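Zaltville Water District
Home water meters: frequently asked questions
Last updated October 30, 2024

Where is my meter?
Most residential meters are in a pit near the sidewalk, under a round or rectangular lid. Houses on the Chauke side of the district that were connected before the main was moved may have the meter in the basement, on the wall facing the street.

Which digits do I read?
Read all the digits on the register from left to right, including any leading zeros. The last digit may be printed on the face and does not move. Include it. The register counts gallons, and billing is in units of 1,000 gallons, so the bill will show a smaller number than the one you wrote down.

What is the small triangle on the dial?
It is the low-flow indicator. It turns whenever water passes through the meter. If every tap and appliance is off and the triangle is turning, water is going somewhere.

How do I check for a leak?
Shut off all fixtures, the ice maker and any irrigation timer. Write down the reading, wait 30 minutes, and read again. If the number has changed, close the house valve and repeat the test. A change with the house valve closed means the leak is between the meter and the valve. No change means it is inside the house, and a toilet flapper is the first thing to check.

Who is responsible for the service line?
The district owns the main, the tap, the line up to the meter, and the meter itself. The owner of the property is responsible for everything from the outlet side of the meter to the house. This includes the pressure regulator, if there is one.

My bill says "E" next to the reading. Why?
E marks an estimate. We estimate when a lid is blocked, a pit is flooded, or the radio unit does not respond. The next actual reading corrects the total. Two estimates in a row will generate a work order.

Can I have my meter tested?
Yes. Send the request in writing with your account number. The meter is pulled, a replacement is set the same day, and the old one is run on the bench at low, medium and high flow. Results are mailed within 22 days. There is no charge if the meter reads outside the accuracy limits — otherwise the test fee is added to your next bill.

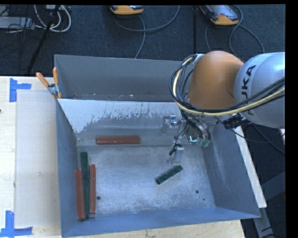

You may attend the bench test if you ask for this in your written request. Themba Steyn in the meter shop schedules appointments. Closed shoes are required.

Will the new meters change my bill?
The rate does not change. Older meters tend to slow down as they wear, so measured use can rise after a replacement. The June round covered 243 addresses. The next one has not been scheduled.

Do the radio units transmit all the time?
No. Each unit sends a short signal when polled, and is otherwise idle. The battery is sealed and is replaced by the district with the unit.

Who do I contact?
Billing: Solange Penner, main office
Meter shop: Themba Steyn
After-hours leaks: use the number printed on the back of your bill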